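# A June visit to the Michalski workshop

I'd been promising to get over there since the spring, and in June I finally did. Michalski is a shared workshop behind a row of garages, with benches to rent by the month and a kettle that never seems to cool down. Most people there make furniture or mend bikes. I'd come for the corner at the back, where Ksawery Malinowski and Tiago Amaral are building a pair of robot arms that can peg things on a washing line.

They call the project Collside, after a typo on their first parts order, and I loved it before it had moved an inch!

## The bench

Everything stands on a white marble-patterned top with walls round three sides, and a metal rail runs along the front to carry both arms. Ksawery told me the walls went up after 8 evenings of chasing dropped pegs across the floor (he kept a tally in pencil on the door). The washing line is a bit of twisted rope on a wooden rack, with printed cards standing in for laundry. One arm deals with the card, the other fetches a peg, and the wrought-iron hanger is a perfectly good place to keep one. 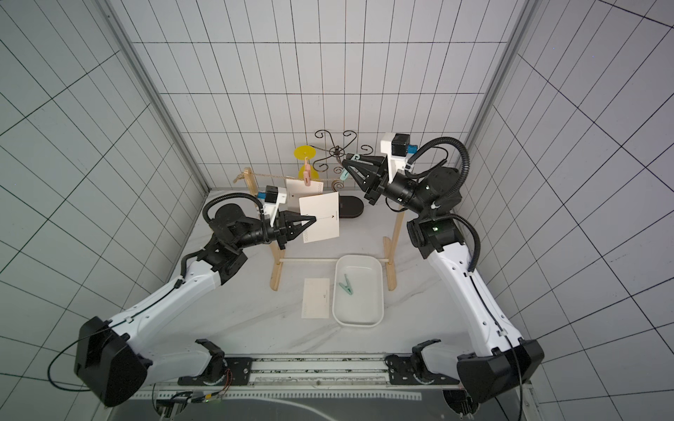 ## Two arms, one peg

What surprised me was how much of the job is waiting. Each arm has to know when to keep out of the other's way, and the early versions were far too polite – both would stop and neither would start again. Tiago has rewritten that part seven times. The version running now is called Nuvum, and it gives the arm with the card the right to go first.

I asked if I could have a go at moving one by hand with the motors off. It's much lighter than you'd think, and the joints have a lovely smooth drag to them. I could have stood there all afternoon.

They walked me through the hard bit, too, where one gripper holds on to the edge of the card while the other goes in at the top by the peg. There's so little room for two sets of fingers up there!

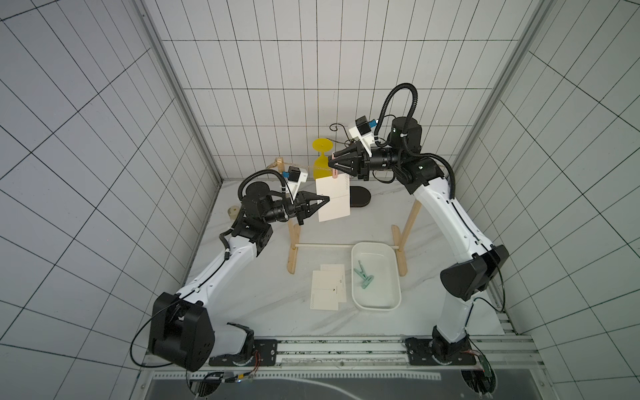

Why practise with cards when the aim is to hang up washing?

A card keeps its shape, so the two of them can get the pegging right before they have to cope with cloth that folds and droops. Socks are next on the list, then tea towels.

## Pegs and more pegs

Plastic pegs come in more kinds than I had ever noticed. Tiago has a drawer of them, and he can tell you which ones have a stiff spring and which have legs too slippery for the grippers. The pair have settled on an ordinary sort from the market. Wooden ones are banned for now, after an argument I didn't quite follow.

The wrist cameras do most of the looking. Each arm has its own, and Tiago says the view from the wrist is far more use to him than anything seen from across the bench, especially when a peg is right up by the rope.

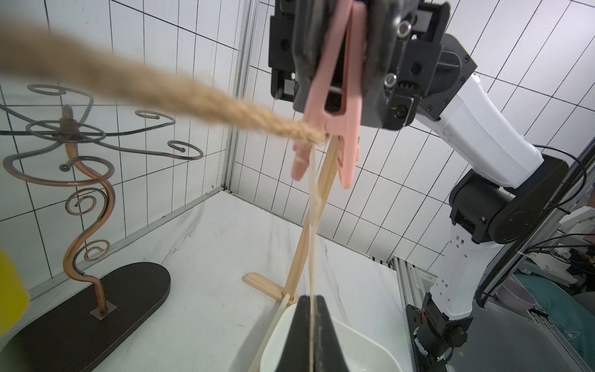
The rope itself has been changed more often than any other part. String was too thin, and a plastic-coated line let the pegs slide down to the middle. Ksawery found the present one in a box marked Otex under somebody's lathe, and it grips nicely.

On the practical side, the workshop opens to visitors at 7 in the evening, and it's best to ring the bell at the side gate. Wear something warm even in summer. I stayed until gone 9 and missed my bus, so I had a long walk home with a spare peg in my coat pocket. I've said I'll go back for the socks.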